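Right, the great dinner table project continues. A thread, sorry in advance.

For anyone new: I'm trying to stop buying plates. I have 62 of them. I live with one other person. Rin Ueda came round in December, opened the cupboard and just shut it again.

So the new rule is small plates, a few plain colours, and wooden cutlery for anything eaten outdoors or on the sofa. Everything else goes in the Tilton box for the charity shop.
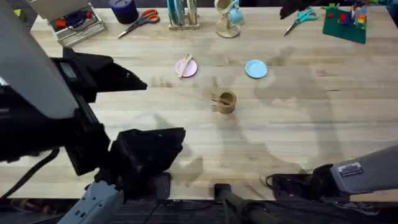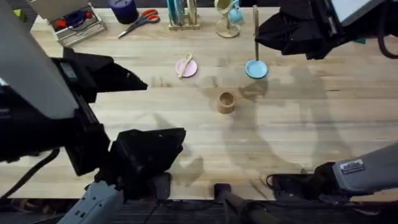 My big worry with wooden cutlery was always where it lives. In a drawer it slides to the back and you find it again at Easter. I tried a jam jar (too tall) and then a mug (too wide, everything flopped about). A little tan cup like the one in both photos is what I'd go for now, because it doesn't hog the table and you can shift it along when the food turns up!

Colours next. I was dead set on all white, then I saw pastel pink against pale wood and that was that, I'm a pink plate person. My other half wants navy. We are in talks.

Care bit, since three of you asked: wash wooden spoons and forks by hand, dry them straight away, stand them up overnight. A bit of oil if they go furry. Mine came from Munasinghe, 800 yen for the set plus postage, and I've been very smug about it.

Next up is the glasses shelf. Please send biscuits.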